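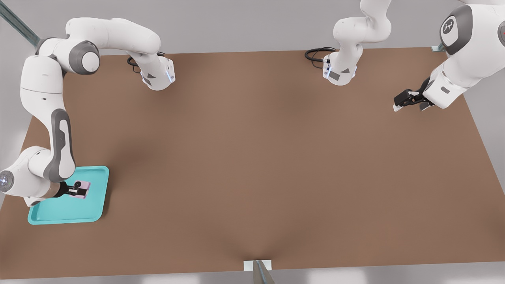

Ticket 3193
Product: Lerkov stacking cups with musical base
Opened: December 2023
Status: Closed, part replaced
Reported by: Feltport shop, customer returns desk

Fault as reported
Base plays the first two notes of each tune and stops. Customer has fitted new batteries twice. Cups and lid not affected. Toy bought in September, used daily by a child of 11 months. No damage to the casing, no sign of liquid in the battery box.

Entry 1
Asked the shop for the batch code from the underside of the base. Reply: 548. Asked which batteries were fitted. Reply: rechargeable AA, three cells, 1300 mAh. Advised a retest with ordinary alkaline cells, as the base cuts out on low voltage.

Entry 2
Retest done with alkaline cells. Tunes now play for around 54 seconds, then stop. Full cycle should be two minutes. Volume switch set to low makes no difference. Low voltage ruled out as the only cause.

Entry 3
Base sent in. Opened on the bench. Spring contact on the middle cell sits too far back and loses pressure when the base is tilted or knocked. Fault repeats every time the largest cup is pressed down on the base. Speaker and board tested separately, both fine.

Entry 4
Battery tray swapped for the later Camenzind tray with the longer spring. Ran ten full cycles with cups stacked and pressed. No cut-out. Battery door screw refitted and checked for tightness.

Outcome
Repaired base returned to the shop. Remaining stock from the same batch to be held until the trays are checked. Uver warehouse informed.

Note for returns desks: rechargeable cells are not covered in the leaflet. Ask about them before booking a return.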